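Nalus Bench Cell – single arm, bolt-down
Sold by Sadau Automation Supply. Page updated Wednesday, November 14, 2018

Ships in 30 days. Two pallets if you order the bench, one if you don't.

What you get: arm, two-finger gripper, base plate, controller, cable set, one software seat with the sim room already built. What you don't get: air, guarding, bins, bench (bench is option code 758, see below).

Who buys this. Small shops doing kitting or parts sorting, mostly. Also schools. If you need two arms on one bench look at the Olmedo page instead, different base and different controller, nothing swaps over.

Plan it before you buy it. Every quote comes with a sim file of the cell. Put your own bin and your own clutter in, move the arm around, see what it bumps into. Costs nothing and you keep the file either way. Renders from the stock room, bin job:
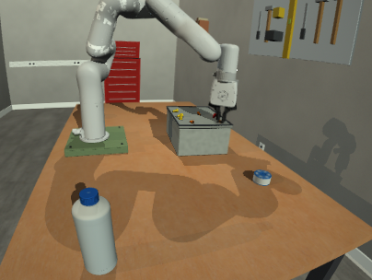
Fingers at the near right corner of the bin, small colored parts in it.
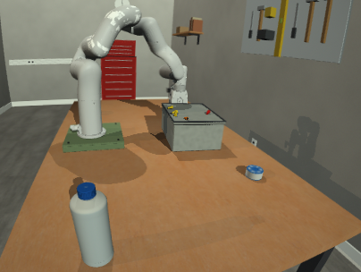
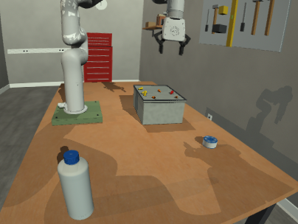

Gripper open over the bin, nothing held.

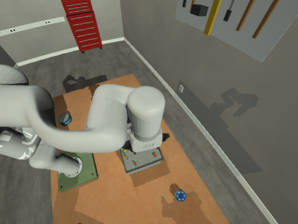 Same cell from higher up, mounting plate bottom left.

Budgeting. People price the arm and forget the rest. Stuff that gets left off the request:

Bench. Has to be stiff. Ours is option 758 and comes drilled. If you use your own, get the drill template first – it's free, just ask for it.
Power. Own circuit for the controller. Don't share it with a compressor.
Guarding. Depends on your risk assessment and we can't do that for you. We can send reach drawings.
Fingers. The stock black ones are fine for small parts. Custom fingers are quoted seperately, send a sample part.
Training. 2 days on site, travel is extra. Skip it if you already run a Nalus.
Spares. One finger set and one cable set on the shelf, minimum.

Space. Leave room behind the column for the cable connector, it sticks out farther then you'd think. Check overhead too. The elbow goes high when the arm is working close in, so low shelves and hanging lights are a problem. Tall items on the bench go in the sim file as well, bottles, jars, whatever lives there.

Payment. Half with the order, half on delivery. Quotes hold for 90 days. School purchase orders OK. The August price list is still good, ignore the one before it.

Lease. Through Milness only, arm and controller only. Bench and fingers can't go on the lease.

Returns. Unopened crates, 30 days, you pay freight. Opened crates – call first. Custom fingers no returns.

To get a quote send: part size and weight, bin size, bench height, wall distance on both sides, ship-to zip. Photos of the spot help a lot. No bin size, no sim file.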